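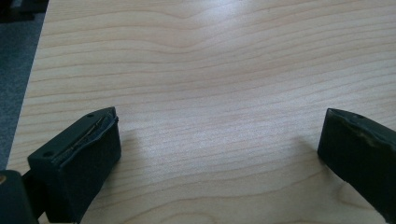
Tabletop in pale wood, wavy grain.

To: Dremdale Bulk Buyers list
Subject: Re: Moths in the whole wheat again

Replying to the message from Monday, with the whole thing quoted so people who joined after the spring order can follow it.

> We opened the second bag of Gresar whole wheat last night and found
> webbing along the top seam and two small brown moths. The bag had
> been in the hall closet since pickup, still sewn shut. The first bag,
> from the same order, was fine and we have been baking from it all
> month. Two questions. Did the moths come with the flour, or did they
> get in at our house? And is there anything worth doing with the rest
> of it, or does the whole bag go out? I would also like to know if
> anyone else has opened theirs. We have a bag of the Runier oats
> sitting next to it and now I don't trust that either.

On the first question, you probably can't tell. Eggs can come in with the flour and sit there until the weather warms up. Moths can also get into a sewn paper bag at home through the needle holes or by chewing. If you had birdseed, dog food or old nuts in the same closet, look there first. Those get overlooked more than flour does. At our place it was a bag of walnuts behind the canning jars, and we had blamed the mill for most of a winter.

On the second question, I would not try to save a bag with webbing in it. Some people sift it and freeze what's left. I have done that once with cornmeal and it tasted stale anyway, so the work was wasted. Tie it up in a trash bag and take it outside the same day.

The oats may be all right. Pour them out on a sheet pan under a good light and look for clumps held together with thread. If you don't see any, put them in the freezer for 14 days, then move them to something with a tight lid. Let the package come back to room temperature before you open it, or water will condense on the grain and you'll have a mold problem in place of a moth problem.

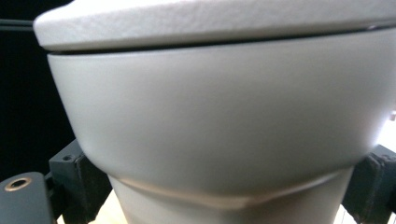

Dremdale Bulk Buyers, Vol. 14, No. 30

For the closet: take everything out, including the shelf paper. Vacuum the shelf corners, the pin holes and the underside of each shelf, then empty the vacuum outdoors. Wash with hot soapy water and let it dry with the door open overnight. I don't use spray anywhere near food. Sticky traps are fine for telling you if you still have a problem, but they only catch the males and they won't clear out a closet by themselves.

On containers, people ask this every year, so here is what I know. Paper bags are for getting the flour home. Thin plastic bags can be chewed through. Glass jars with a rubber ring work well and you can see into them, but they are heavy and the big ones cost too much. Rigid plastic works if the lid fits all the way around. Put a strip of tape on each one with the month you filled it. Finish one before you top it up, and wash it in between. Pouring new flour over old is how the problem gets carried along from one order to the next.

Whole wheat shouldn't sit for long in any case. It has the germ in it and the oil turns. If your household can't get through a full bag by the end of summer, split one. There is usually somebody at the Khunthong Street pickup who wants half.

About the order itself. We took 3000 pounds of grain and flour from Gresar this spring, and of that 200 pounds was the whole wheat. This is the only report of moths so far. If you have a bag you haven't opened, please open it this week and write to the list either way, even if it's just to say it's clean. Include the lot number, which is stamped near the bottom seam. The mill will want it before they talk about a credit.

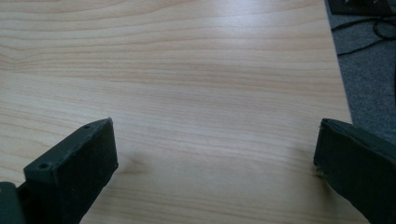 One member wrote back off the list to say their bag was clean, that it went into the chest freezer the day of pickup, and that they had done the same with every order since they lost a sack of rye. They also thought we should ask Gresar whether the whole wheat could ship in lined bags, even at a slightly higher price.

I will ask about the lined bags when I call about the credit. If it adds to the price I'll post the amount before the next order opens so people can say yes or no.

Pickup for the late order is still Wednesday, at the side door. Bring your own hand truck if you have one.

Last updated: April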